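Filed under: Public Health Nutrition > Course Materials > Unit 2

Salt reduction policy: lecture notes
Prepared by Josiane Hervieu, March 2023

Governments that want to lower population salt intake have three main tools: voluntary targets agreed with food makers, mandatory limits on named food groups, and front-of-pack labels. Most programs start with the first and add the others when progress slows. The teaching case for this unit is Prunstead, a district that set limits for bread and canned soup and left restaurant meals outside the rules.

Sodium and salt are not interchangeable figures. One gram of salt contains close to 0.4 grams of sodium. Check the unit before comparing two labels or two papers. In the Prunstead file, limits are given in milligrams of sodium per 100 grams: 286 for packaged bread and 235 for canned soup. The proposed second-stage limit for soup is 175. 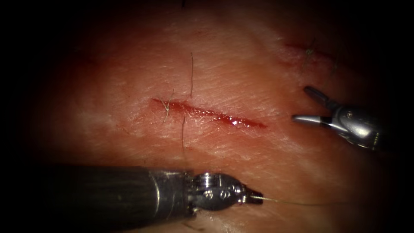 Why are limits set by food group and not as one figure for all foods?

Salt does different work in different foods. In bread it controls yeast and firms the dough; in cured meat it slows the growth of bacteria. A single figure would be too loose for soup and unworkable for ham.

Measuring intake. Diet recall tends to miss salt added at the table. The 24-hour urine collection is the preferred method, though incomplete samples are common and must be screened out. Spot urine samples are cheaper and can serve for group averages if the conversion formula suits the population. They should not be used to rank individuals.

Reading for the seminar: Domański on reformulation costs, sections 1 and 2; Poulain and Roussel on label design. Bring the Prunstead table and one label from a packaged soup, with sodium converted to salt.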